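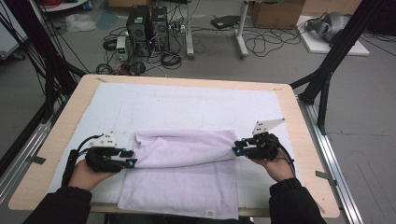
Folding a lavender cloth with a pair of hand-held grippers.

Can a robot fold the washing?

Nearly! Folding is easy for you. For a machine its really tricky, as cloth flops about and never lands the same way twice.

At the Werdale laundry they wash 375 towels before lunch. Big machines do the washing and drying now. Folding – still people, mostly.

So how does a robot learn? Somebody shows it. A person holds two grippers, a bit like big tweezers, and folds with those instead of fingers. Pinch, lift, over. Then again. And again. The computer keeps a record of every move and looks for patterns.

Alina Pop folded by hand for years. Now she spends her mornings teaching. "My arms get less tired, but my brain gets more tired," she says. Her afternoons are for checking – stains, holes, missing buttons.

Does everyone like it? No. Ismail Lamrani works on the next table and he worries there will be fewer jobs. The boss has promised training for all the folders, starting in November. Ismail wants that in writting. Fair enough!

Try it at home: fold a tea towel using two pairs of kitchen tongs. No fingers. Harder than it looks?

3 comments | 12 shares

© Clurby Kids | Contact us | Back to top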